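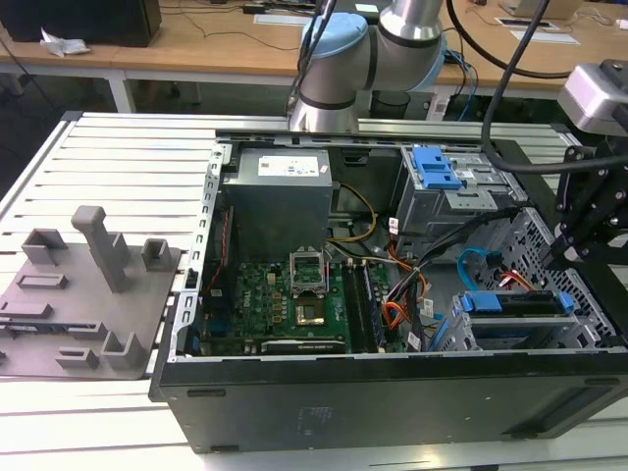

Which thermal paste goes back on when we rebuild the old office towers?
The grey Lunia tube, a rice-grain dot in the middle of the lid, until the shelf stock runs out.

September, 9:40 am

Second batch of towers in from Trukorent, end of lease. 47 on the sheet. Trukorent wants them wiped and graded before they go on to the Ridivport schools program.

Pulled the paste from the first 10. All of it had gone chalky. Isopropyl and a coffee filter takes it off the lid in two passes. Paper towel leaves lint, so don't use it. Dried paste on the heatsink base is slower - let the alcohol sit for a minute, then go at it with the plastic scraper.

Idle temperature on the first rebuilt unit was 61 before and 47 after, same fan, same room. Good enough. I didn't bother with a load test.

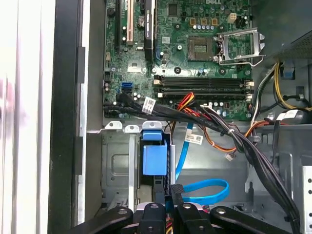 Dell board, coin cell next to the black card.

Clock batteries: replacing every one regardless of reading. Set the date in the BIOS before imaging or the licence check fails. Lost most of an hour to that last time.

Tried the sample syringe from Khổng as well. Spreads easily, colour is nearly white, hard to see if you've missed a corner. It ran 2 degrees warmer than the Lunia on the same machine. Not ordering it.

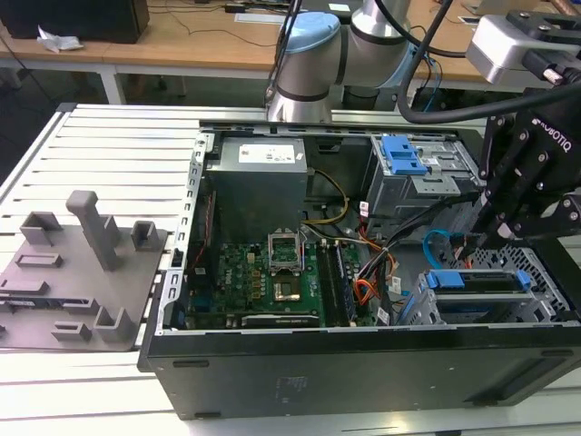 Socket open, both memory modules in.

To do: more alcohol, more filters, find the short Phillips. Grading labels are still at the front counter.

Stopped at 4:15 pm.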